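Notebook, Potgieter bench
Jul 31, 2022
Reading time: 3 min

Carried over from the April pages: the little two-level shelf and how the cases should stand in it. Zlata wants the layout settled before she cuts a second shelf for the Womik table, so today went on the shelf and very little else.

Went over the joints first. Side panels are square to the board. The front board has screw holes near its edges and another hole further along, and I'd like those filled or plugged before anyone copies the drawing. Renji thinks they should stay open in case we want to fix a lip there later. Left them for now. Weighed the bare shelf on the parcel scale: 865 g. Zlata's estimate was higher, so the second one can probably use the same stock.

Cases on edge, side by side, rounded ends up. Light colors toward one end, dark at the other. I find the gray one fastest when it is last in line, and Nuria said the same without being asked.
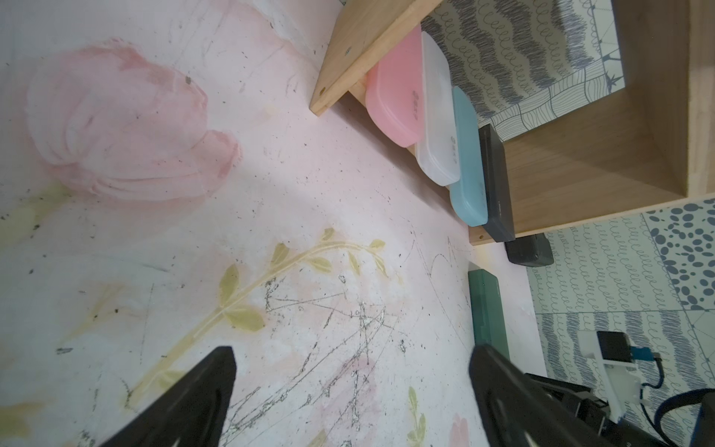 Lower shelf: pink, white, light blue, charcoal. Black box and green case lying flat below.

Notes on the row:

- Spacing. Too tight and the neighbor comes along when one is pulled. Tried a gap of 8 mm and it was good enough. Wider than that and they start to lean.
- Lids. Pink and white have raised lettering. Turn all the lids the same way, or the row looks wrong and people start fixing it.
- Green flat or upright? Olanrewaju wants it upright on the top level. I have no strong view. It is easier to pick out by color up there, but harder to get down.

Table cover: the tulip print has picked up a lot of specks and thin gray scratches. Wiped one corner with soapy water for a few minutes. The specks got lighter, the scratches did not change. Chutima has a spare length of the same print from the Piltance order, but says it is creased and needs a night under boards first. No hurry. I would sooner finish with the shelf and change the cover once.

Upper level next. Three boxes fit there without crowding, four underneath. The clear ones are a mixed blessing: good for seeing that there is something white inside, bad for telling the box itself from whatever is behind it. The wallpaper pattern doesn't help. 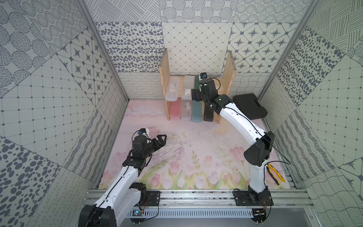 Notebook 4, p. 17

The frosted box in the middle of the top row still has its label and barcode on the front. Renji would like it peeled. I would leave it, as it shows at a glance which way the box faces. Ask Zlata.

The black carrying case should have its own spot. Flat on the floor by the right wall is fine as long as it stays clear of the shelf side panel. Mark the corners with tape.

To do:
- hole plugs, pale, from the Ziren drawer
- tape for the carrying case
- decide on green (Olanrewaju)
- send shelf width and board height to Zlata
- cover under boards tonight (Chutima)

Width measured twice, same both times. Height of the board I still have to redo with the steel rule.

Last updated by Nuria Carrasco
Potgieter workshop notebooks | Contact | Back to top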